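Search this help center Search Clear

Condensation and Indoor Humidity: Frequently Asked Questions
Podano Business Units, Tenant Services
Last revised February 17, 2026

What causes condensation in a unit?

Air holds water vapor. When air touches a surface colder than its dew point, the vapor turns to liquid on that surface. Window frames, outside corners and uninsulated pipes are the usual places. The air in the room may feel dry at head height while water collects on a pipe overhead.

Is condensation the same as a leak?

No. A leak normally starts at one point and continues when the room is heated and ventilated. Condensation forms over a wider area, is worst in the early morning, and fades as surfaces warm. If a drip continues through the afternoon, report it as a leak.

What humidity should I aim for?

Keep relative humidity between 35 and 50 percent in the heating season. In summer, up to 55 percent is acceptable. Readings above 60 percent for more than two days need attention. A basic digital hygrometer is accurate enough for this purpose. Place it at desk height, away from vents, kettles and direct sun.

What size dehumidifier do I need?

It depends on floor area, ceiling height and how many people use the unit. The Type A units at Podano have 268 square feet of floor and are served by one Sovon 28 portable dehumidifier, rated at 28 pints per day. Type B units have 530 square feet and Type C units have 607. Both need two portables or one ducted machine. A single portable in a Type C unit will run without stopping and will not reach its set point in August.

Does the ceiling type make a difference?
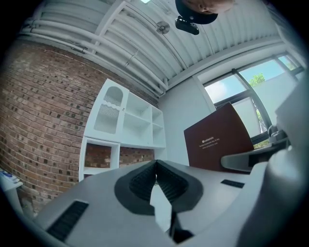
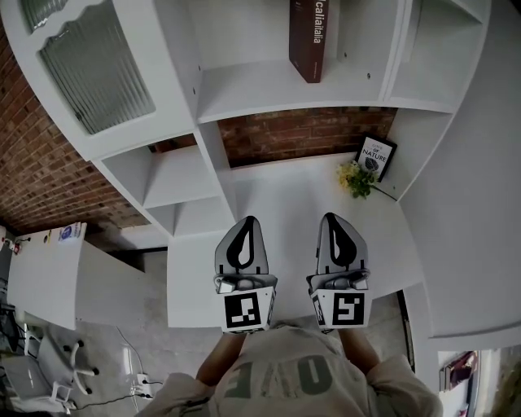
Ceiling construction affects where water forms and how easily it is found. A flat, painted board ceiling shows a stain at or near the wet spot. On a ribbed ceiling, water can run along a channel and drip several feet from where it formed. With a corrugated ceiling like the white one in the first picture, check the full length of the ribs before deciding on a source. Check the pipes too if they run along the side of the ceiling, as the white ones do there. Drops on the underside of a pipe, with dry ribs above it, mean the pipe is the cold surface. Wipe both, wait an hour, and look again.

Should pipes be insulated?

Cold water pipes, yes. Use closed-cell foam sleeve with the seams glued and taped. Open-cell foam absorbs water and makes the problem harder to see. Elbows and valves must be covered as well, or the water will form there. Do not cover sprinkler heads, drains with access caps, or any pipe with a tag on it. Ask Tenant Services to identify the pipe first.

Will anti-condensation paint fix the problem?

It can delay dripping. The Politis coating used in the common corridors holds a small amount of moisture and releases it when the air dries out. It does not lower the humidity. Two coats are required, and the surface has to be clean, dry and free of loose paint. Tenants may not paint ceilings without written approval.

How far should furniture stand from an outside wall?

Leave two inches behind freestanding cabinets and shelving. Built-in shelving has no air gap, so leave the back of each shelf clear by the width of a hand and do not store cardboard against an outside wall. Paper goods take up moisture before any water is visible.

Can I open a window instead of running a machine?

In winter, yes. Ten minutes with the window fully open replaces damp air with drier outside air and loses little heat from the walls. In summer, outside air is often wetter than inside air. Compare dew points, not relative humidity, before opening.

Who empties the tank?

The tenant. Portables shut off when the tank is full. A drain hose may be fitted where there is a floor drain or sink below the outlet.

How do I request an inspection?

Use the Sirnevero tenant portal and select Moisture. Give the unit number, the time of day the water appears, and two hygrometer readings taken 12 hours apart. Requests without readings are accepted but are scheduled last.

Related articles
Reading a hygrometer
Cleaning the Sovon 28 filter
Reporting a roof leak
Mold: what tenants may clean themselves
Heating hours and thermostat limits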